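3.2 What we practised on, and with what

I should say a bit more about the pads, as two people who read our first draft asked about them. We began with the firm Skikberg pads and gave them up after the February sessions. They are fine for a first go at a simple stitch, but they push back in a way I never liked, and the holes stay open so you end up steering round your old mistakes. The Ulletti pad is softer and has more give (it also costs more, which our department noticed before I did!). Everything reported from here on was done on the soft kind, and we threw each one out after 8 sessions.

Thread was the bigger argument. I wanted black all the way through, simply so that we could see it against a pale pad, and I got my way in the end. We cut every length from the same reel and kept the tails long at the start of each knot. A long tail is a nuisance – it drifts off and lies wherever it fancies – but a short one slips out of the loop just when you are pleased with yourself, and then the whole throw has to be done again. Beginners at Drostville nearly always cut theirs too short.

Most of our time went on the loop. If you look at Figure 5 you will see the thread held at the jaw tips, with a loose loop beside the instrument and the tail running away over the pad. I like a loop that is open and a little lazy at this stage. Pull it small too early and there is no room to get anything through it, and the temptation is then to tug, which only lifts the pad. We asked everyone to leave it slack until the second throw was laid, and over the whole study we logged about 410 knots tied that way.

The marking sheet came from the Gidey course, with two lines of our own added for slack and tail length. I would happily drop the tail length line if we did it again.

Figure 5. Black suture thread held in the jaws over the soft practice pad, with the loop still loose. 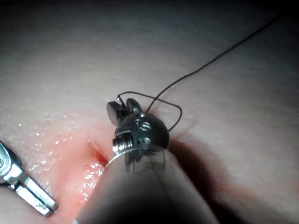
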